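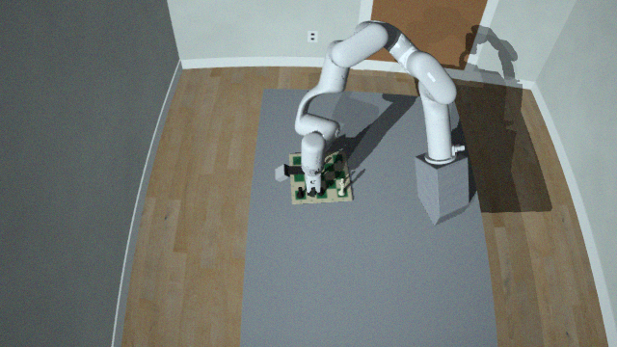

## Week 3: Writing rules people can follow

Set text: Maillard, the chapter on house rules. Skip page 242 - it's a table, and a dull one.

A rule has a reader, usually a tired one. Put the commonest case first and the exceptions after it, however fond you are of the exceptions.

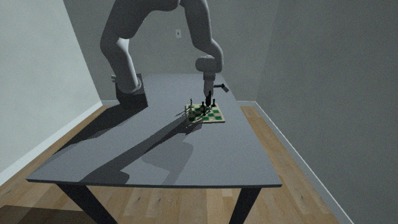 The Tavholm parking notice does the reverse. It spends 400 words on caravans before admitting that you may park.

- Say who must act.
- Say when.
- Stop.

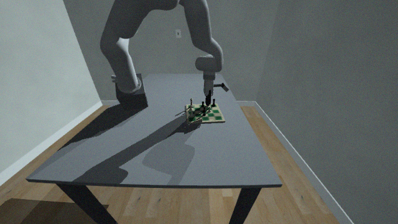 Terms need settling early. If "board" means the directors in clause one, it can't mean a green and cream chessboard in clause six, even if the chessboard would run a brisker meeting.

For Friday: rewrite the notice in 30 words. Hand it to Solène Hamel, who will count.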